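3.2 Small stages: the table as a place for arranging

We were delighted by how much people cared about the surface itself. In the Wandine sessions each table was covered in a blue, felt-like carpet, and visitors stroked it before they touched a single object. Soft cloth seems to slow the hands down, and slow hands make far more interesting layouts! Rocío Robles, who kept the session notes, began marking each layout as either a "row" or a "scatter", and most fell somewhere between the 2.

Figure 3 is a lovely mixed case, with a row at the back and the fan given room of its own.

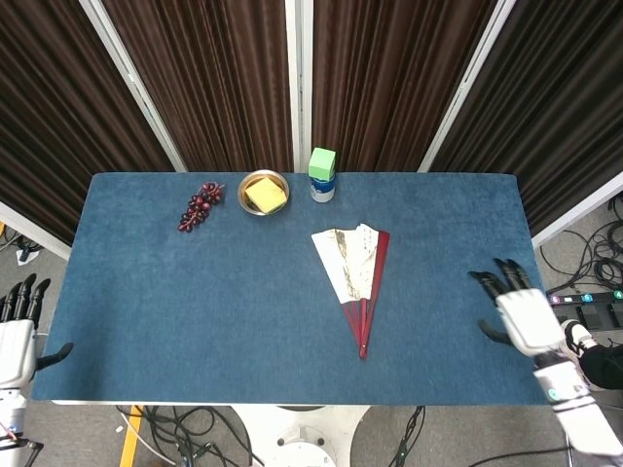 Figure 3. Layout with artificial grapes, a sponge in a metal bowl, a green cube on a bottle, and a partly opened fan.

Two kinds of pairing kept coming up across the 300 layouts we kept: putting one thing inside another, and putting one thing on top of another. Both appear in Figure 3, in the bowl and on the bottle. The fan belongs to a third group, objects that change shape, and these were a joy to study. How wide to open a fan is a real choice, and a narrow wedge leaves plenty of cloth bare. We return to bare cloth in Section 4, where the Cumum layouts are compared.

Last updated: August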